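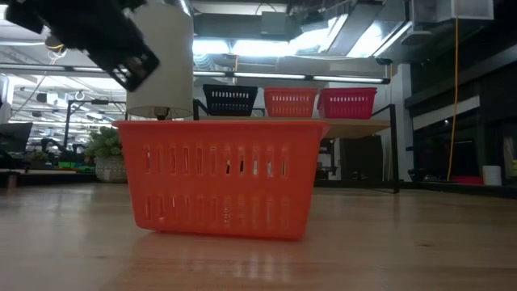 Setting up the side camera is the part of the Sanna cell that most people want to hurry through, and I do understand why, because by this point the arm is bolted down, the gripper is wired, and you'd like to see something move. Please give it the half hour anyway! The side camera is the one that tells the cell how high the gripper is over the work, and it can only do that well if it looks across the tabletop from very low, the way it does with the orange basket standing on the wood and the gripper hanging at the upper left. From that height the rim of a basket shows up as one clean line, and a clean line is what the height check needs. If you can see a lot of the inside of the basket from the side camera, it is mounted too high, and you should go back to Section 3 and lower the bracket before you carry on.

This section takes you through the side camera, the home pose, the work spot and the first slow run. It was written at our Mukisholm workshop by Ruwan Jayawardena and then tried out, line by line, by Omolara Bassey, who had never set up a Sanna before and who is the reason there are now twice as many notes as there used to be.

### Before you start

You will need:

- one basket of the kind you plan to use every day
- the hand controller, charged
- a soft, dry cloth
- a roll of low-tack tape
- the 4 mm hex key from the Standum bracket kit
- a pencil

Set the cell to **Manual**. The status light should be steady blue. If it's blinking, the safety circuit is still open somewhere, and the chart at the end of Section 2 will help you find out where.

> **Caution:** Keep your hands out of the space under the gripper whenever the arm is powered, even in Manual and even when it looks parked. The arm holds its position with its brakes off in this mode, and a bumped controller will move it.

### 4.1 Aim the side camera

1. Wipe the tabletop with the dry cloth, working away from the arm base. Crumbs and curls of tape look enormous to a camera this low down.
2. Stand the basket in the middle of the table with one long side facing the camera. Make sure it sits flat and doesn't rock.
3. Open **Views > Side** on the screen.
4. Loosen the two bracket screws half a turn with the hex key. Half a turn is plenty. Any more and the camera will drop under its own weight, and you'll be starting over.
5. Tilt the camera until the whole rim of the basket is in view, with clear space on either side and some tabletop showing in front.
6. Tighten the screws a little at a time, going back and forth between the two, and watch the screen as you do. The picture nearly always creeps downward with the last bit of tightening, so aim slightly high and let it settle.
7. Press **Save view**.

**Note on shine.** A polished top throws back a glow of whatever color is standing on it, along with bright patches from the ceiling lights. A faint reflection below the basket is fine, and the software expects it. Bright patches are more of a bother. If the screen marks one in yellow, try moving the basket a little before you go hunting for a different lamp or closing the blinds. When the patch falls right where the basket has to go, turn on **Glare filter** in the same menu and leave it at setting 2.

**Note on what's behind.** Spare baskets may be kept on the shelf behind the table, and most of the cells we look after are laid out like that. You do need to tell the camera about them, though. Otherwise it may take the rim of a spare for the rim of the basket on the table, particularly when the two are close in color. Choose **Mask area**, draw a box over the shelf with your finger, and press **Keep**. Draw it generously along the top and sides, and stop just short of the table edge at the bottom. Plants, monitors and other office things can be masked the same way. A person walking past in the distance won't upset anything.

### 4.2 Set the home pose

Home is where the arm waits between jobs, and it should be somewhere you can walk past comfortably, with the gripper well clear of the tallest thing you'll ever put on the table.

1. Take the basket away and put it somewhere out of reach of the arm.
2. Hold the enable switch on the controller at its middle position. Squeezing it all the way in stops the arm, just as letting go does.
3. Raise the gripper until the height shown on the controller reads at least 42 cm.
4. Swing the arm to one side so that the gripper isn't over the work spot.
5. Look at the cable loop by the gripper. It should hang in an easy curve, with no pull on the plug and nothing for it to catch on.
6. Turn the wrist slowly through its full range, first one way and then back, keeping your eye on that loop the whole time.
7. Bring the wrist back to its starting angle and press **Set home**.

> **Caution:** If the loop goes tight at any point in step 6, stop there and don't save. Give it more slack at the upper clip and turn the wrist again. A tight loop will work for a good while and then fail in the middle of a job, and the replacement (part 2051) means taking the whole wrist cover off.

Omolara found that she wanted to set home directly above the work spot, since it seemed to save a move. It does save one, but then every basket has to be put down and picked up beneath the gripper, and we'd much prefer you didn't.

### 4.3 Mark the work spot

1. With the arm at home, put the basket back in the middle of the table.
2. Check the side view. The rim line should now be drawn in green on the screen. If it's gray, press **Find rim** once and wait.
3. Run a short piece of tape along each corner of the base. Leave a hair's width between tape and basket so it can be lifted without dragging the tape up.
4. Write the cell number on one piece of tape in pencil. Ink comes off on the wood, as we learned at Flatdale.
5. Lift the basket out, set it back between the marks, and press **Find rim** again. Do this three times. The height reading should be the same each time to within 2 mm.

If the reading jumps more than that, look at the base of the basket first. Molded plastic does warp a little, and a basket that rocks will never give you a steady number. Swap it for another and repeat the step. If several baskets in a row give you trouble, check the table with a level.

**Note on slotted baskets.** The camera can see through the slots in the side walls to whatever lies beyond, and now and then it will pick the top row of slots as the rim. You'll know because the green line sits too low. Press **Nudge up** until it jumps to the real rim, then **Keep**. You should only have to do this once for each style of basket.

### 4.4 First slow run

1. Check that the basket is between its marks and that it's empty.
2. Set the speed dial to 30 percent.
3. Stand where you can see both the gripper and the screen, with the stop button within easy reach.
4. Choose **Test > Hover** and hold down the green key. The arm will leave home, travel over the basket, come down, and stop with its lowest point 74 mm above the rim.
5. Let go of the key. Look across the table from the side and judge the gap for yourself. It should be plain to the eye that there's room.
6. Hold the green key again to send the arm home.
7. Repeat twice more at the same speed, then three times at 60 percent.

> **Caution:** Always let the arm get home before you touch the basket, even if it's only sitting a little crooked and it would be so easy to straighten.

If the arm stops early and the screen says **Rim not sure**, the camera has lost its line partway down, most often because the gripper's own shadow fell across the rim. Go back to 4.1, lower the camera by a finger's width, save the view, and run the hover test again from the beginning. You won't need to repeat 4.2, but please do the three readings in 4.3, as they depend on the saved view.

Once all six hovers have gone through without a message, write the rim height on the card inside the controller cover, along with the month, and initial it. Whoever does the next check will start from that number. The side view should be looked over every month, and again any time the table has been moved or the bracket has been leaned on. Teaching the grip positions is covered in Section 5.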